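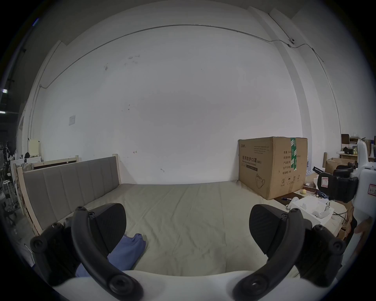
4.2 The bed as a place to put things

I went into this part of the study expecting to write about sleep. The Sarkinine diaries were set up to record how people make their beds, how often they change the sheets and what they do with the pillows in the daytime, and I had a whole section planned on pillows (it survives, much shortened, as 4.5). What I got was page after page about things being put down. Of the 1313 entries that mention a bed at all, the ones I kept going back to were about boxes, folded and unfolded laundry, coats, half-packed bags, phone chargers, and in one household a set of drawer fronts waiting for their handles. So this section is about the bed as a surface, and the pillows will have to wait.

The 34 households are the same ones described in Section 3, all of them in Tolside and all of them somewhere between moving in and being properly settled. That matters a lot here. A person who has lived in a room for years has worked out where the post goes. A person who moved in last month has a bed, a chair if they're lucky, and a floor they don't quite trust yet. The bed wins nearly every time! It's flat, it's at a good height for the hands, and it's usually the first large thing in the room to be put together.

I've sorted what people leave on their beds by how long they say they mean to leave it there. The first kind I call set-downs. These are things let go of for a minute while the hands do something else: a towel dropped on the way to the closet, a cloth that was in use until the doorbell went. The second kind I call holdings. A holding is on the bed on purpose and is expected to stay until some other job is done, such as a carton that can't go on its shelf until the shelf is up. The third kind, leftovers, started out as one of the other two and were never collected. My coding notes have a few more kinds than this, but they overlapped so badly that my second coder and I gave up on them after one long afternoon at Tatlı with the printouts spread over two tables.

Set-downs are small and soft. I know that sounds like a rule I made up first and looked for afterward, and I did worry about that, so I went back through the diaries reading only for the word "dropped." Cloths, socks, shirts, pillowcases, a scarf. People seem quite careless with soft things and will write that they "threw" them or "chucked" them, and they hardly ever say which part of the bed they landed on. Ask the same people about a box and you get an exact answer. It was at the end, they'll say, or it was against the wall, or it was on the side I don't sleep on.

Figure 3 is a good one for comparing the two. There's a crumpled blue cloth lying on the sheet, and at the far right end of the same bed there's a big brown carton, one of the sort printed for medical protective masks (the N95 heading is in Chinese), with green tape down its front corner. Between them is a fair stretch of pale sheet, wrinkled but free to use. Going by size and softness alone, I'd code the cloth as a set-down and the carton as a holding, and my second coder, who had only the figure to go on, said the same. Neither of us would swear to it. A single view can't tell you what anybody meant to do next, and I've tried to keep the figures out of the tallies for that reason.

What I like about that room is how much else is going on in it. Behind the gray headboard there's a second wooden bed frame, with a pale yellow cabinet past that, and off to the right a table with a white tray-like container, a pen and a little yellow ball. Rooms like this turn up all through the diaries. The furniture is standing closer together than anyone would plan it, the work spreads off the table, and the bed is one more thing with a top. One diary keeper wrote that she had "two beds, no bedroom," and I've been quoting it to people ever since.

Now for the cartons, which deserve a bit more space. The words on a carton were a poor guide to what the household said was in it. People moving house use whatever they can get, from work, from the store, from a neighbor's recycling, and the printing stays on. A box marked for crackers held bath towels. A box marked for copier paper held, over the length of one diary, winter shoes, then books, then nothing, then the cat. I had planned to code cartons by label and dropped the idea after the first batch. For the same reason I make no guess at all about the contents of any carton in the figures.

Size turned out to be more useful. Small boxes wander. They go from bed to floor to windowsill and back, and the diaries lose track of them. Large ones get one place and keep it, and that place is very often one end of the bed. I asked about this in the follow-up interviews, and the answers were all sensible. At the end it's out of the way. At the end you can still lie down if you curl up. At the end you see it when you come in, so you won't forget it (they did forget it). A man who had just put together a Clurmont frame told me he'd picked the end with no headboard since he could walk up to it from three sides, and then showed me with a laundry basket, twice, in case I'd missed the point.

Sheets come into it too. I'd assumed people would want the bed made before they put things on it, or else wouldn't bother with a sheet until everything was off. Both happen. But the commonest arrangement in the diaries is a bottom sheet and nothing more - no blanket, no cover, sometimes no pillow. People described this as "half made" or "ready enough." The sheet keeps the dust of the cardboard off the mattress, and a sheet can be washed. Several keepers said they had a particular sheet for this, an old one, and that the good set would go on once the room was finished. I never did find out whether it went on. The diaries ran 40 days, and plenty of rooms weren't finished by then.

The wrinkles are my own small obsession and my co-workers have been patient about it. I wanted to know if you could tell from a sheet that something heavy had been dragged over it. I tried this at home with a fitted sheet, a flat sheet and a box of journals, and I can report that you mostly can't. Sitting down once and getting up again makes nearly the same mess as sliding the box. So although I mention wrinkled sheets in a few places, I don't read anything into them, and I'd ask other people working from room pictures to go easy there as well.

How things leave the bed is where the three kinds really part company. Set-downs go one at a time, picked up by someone passing. Holdings go when the job they were waiting for gets done, and they often go all together, in a burst, with the diary entry written the next morning in a noticeably better mood. Leftovers go at bedtime. They don't go anywhere good, mind you. They go to the floor beside the bed, or to the chair, and in the morning a fair number of them come back up, so that the same item can show up in a diary for a week without ever being used. I've started calling this the night shift in my notes. A second bed in the room changes it completely, as the whole pile moves across and simply stays.

There are limits to all this. The diary keepers knew that beds were the subject, and two of them told me they'd tidied before writing, which rather defeats the purpose. The busiest stretch for moving in Tolside is September, and we missed most of it, so the households here may be calmer than usual. I also had no one in the group sharing a bedroom with small children, and I'd expect toys to make a nonsense of my three kinds in no time.

Section 4.3 takes up chairs, which share many of these habits but fill up faster and are much harder to clear.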